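News > Arts & Heritage > Jurkville

Exhibits Classes Visit Archive

Jurkville art school gets its old rooms back

The Karakaya School of Drawing is moving home! In November, classes return to the upper floor of the old Trollent granary, where the school held its first lessons with 2 teachers and one stove. The plaster ceiling has been cleaned, the north windows open again, and there's finally space to hang the school's 686 student drawings, many of them never shown before.
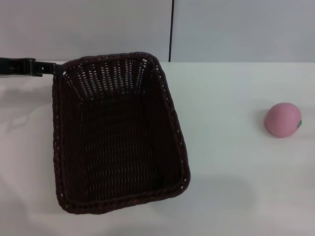 Miroslava Hordiienko remembers climbing those stairs with wet paper under her coat, and she says the light up there beats any studio she has worked in since. She'll teach the first evening class, at 7 p.m.

The hall holds 300, so come early for the opening. Entry is free, and the Pamo string trio plays on the landing.

Comments

dell_r: My aunt studied there! Are the old easels coming back too?

Pat K.: Can't wait. Please keep the creaky stairs.

inkwell: Is there parking on the granary side?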